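Let the slow hands teach

I had an argument with Darren Pickering in December that I still haven't finished, so I'm finishing it here where he can't interrupt.

Darren's view is that if you want a robot to learn a job, you find the fastest person doing it and record them. He'd just come back from a visit to Sodemer, where they steer the arms by remote control, and he was full of it. They'd got 1,000 goes at folding a napkin out of a very quick operator, all neat, all nearly the same. Lovely stuff to watch, I'll give him that!

My trouble is with the "all nearly the same". I spent years waiting tables before I ever went near a robot, and paper is a pest. It sticks to its neighbour, it slides, it lifts when somebody walks past. A person who's good at it makes a hundred tiny corrections and doesn't notice a single one of them. Put a joystick and a screen between that person and the paper and I think you lose most of those. The operator learns to do whatever the arm finds easy (I've tried it, you really do start dodging the awkward bits), and then the arm learns that from the operator. Round and round.

So I'm on the side of bare fingers, with trackers on the wrists and a proper table with proper clutter on it. 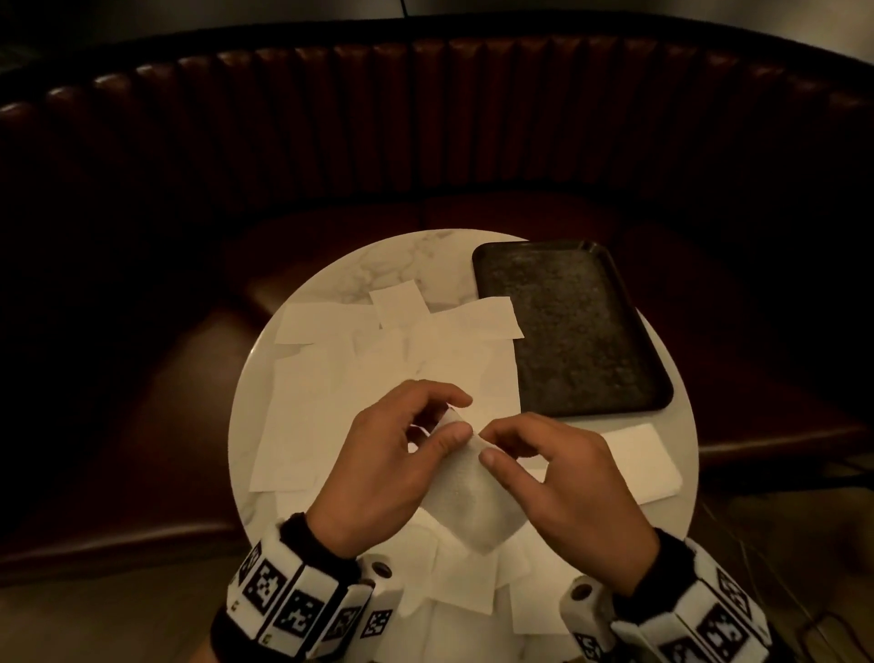
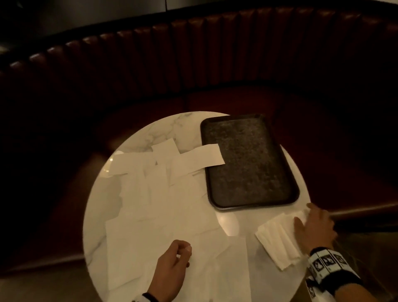 Paper work at the round marble table, markers on the wrists and the tray left where it was.

I like a table in that state. A tidy bench with one sheet squared up in the middle teaches you about tidy benches, and I've never been handed one of those on a shift.

Now, Heikki Huttunen made the fair point against me, which is that a hand isn't a gripper. You can record every twitch of my thumb and the machine may have nothing to do it with. He's right, and at Arkness they ended up keeping 54 remote-control runs on top of the 500 by hand for exactly that. Fine! Mix them. I'd still want the hands first and the joystick second, and I'd want the person allowed to be slow, to fumble a sheet and pick it up again, and to have the fumble kept in.

That last bit is where Darren and I really fall out. He'd bin every messy go. To me the messy ones are where you see how somebody gets out of trouble, and a robot loose in a café is going to be in trouble most of the time.

He's promised me a written reply. I'll put it up when he sends it, spelling mistakes and all.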